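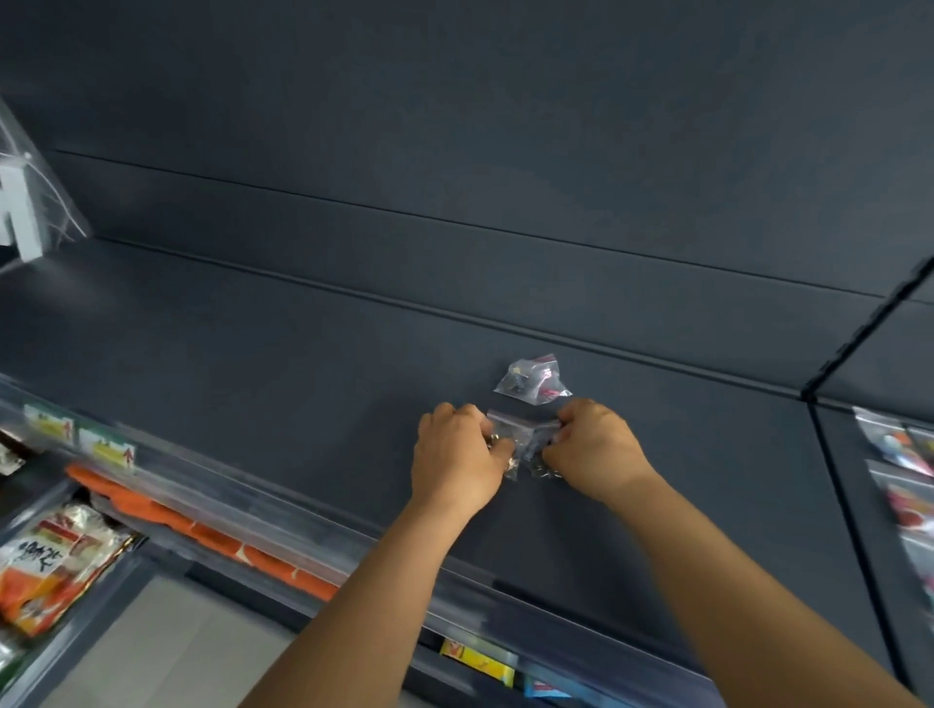
Small bags, top row, slate-gray panel.

Wednesday, late

Gave the new task app its third full evening. It's called Fledska and I have been promised by at least two newsletters that it will change how I work. So far it has changed how I spend my evenings.

The pitch is that you stop sorting your own to-do list. You dump everything in, and it decides what matters. I imported the lot from Lokitz, my old one: 2742 items, counting finished ones, which Fledska did count, and then showed me on the welcome screen like a bill. I had no idea I'd been writing things down at that rate. Half of them must be "call dentist."

The import took 20 minutes and lost every note attached to a repeating task. No warning. There's a line in the help pages saying notes "may not carry over in all cases." I'd like to see a case where they did. The filter instructions for the water jug are gone, and so is the list of what I need for the tax folder, which I built up over years and never copied anywhere else. My fault for trusting it, I suppose. I still have Lokitz on the old phone, so I can type it all back in by hand. So much for saving time.

Then the sorting. It put "buy stamps" at the top for today, marked urgent. I don't need stamps. That task was a leftover from January. Below it was "renew passport," fair enough, and below that a thing that just says "Malabanan??" with two question marks. That's the calendar add-on I was meaning to look into, the one that reads your mail and makes appointments out of it. I looked into it tonight because the app told me to, so maybe score one for the app. Malabanan wants full access to the inbox, contacts and location. For what, the location? The page says "to serve you better." Closed it and deleted the task. Felt good. First thing I've finished in Fledska.

The shortcuts are the part everyone raves about. You tap one button on the home screen and it runs a string of steps: grabs whatever you copied, makes a task, puts a date on it, files it. I set up one for receipts. It worked the first time. The second time it made the same task twice, and the third time it filed the task under Groceries and gave it a due date of yesterday, so I was late the moment I made it. I went through the steps one by one and couldn't find anything wrong. Turned it off and on. Same.

Sync is all right. I'll give them that. Phone to laptop is quick and I haven't caught it out yet.

Price: free for the first 100 tasks, then you pay monthly. I came in with 2742, so the free plan was never really for me. The trial has 3 days left. There's a cheaper yearly plan that only appears when you go to cancel, and I don't care for that at all. If they can sell it for less, put it on the front page.

Read the Birnerberg forum before bed, mostly people swapping shortcuts and telling each other how much calmer they feel. One post said it takes a month before the sorting "learns" you. Convenient, with a trial that short. Another one listed eleven shortcuts for handling the app's own reminders. I read that twice.

Haven't canceled. Want to try the receipt thing once more with the date step taken out, and the weekly view, which I haven't opened. Retyped the tax folder list into a plain text file in the meantime.

Stamps came back at the top of the list when I checked just now. I had marked it done.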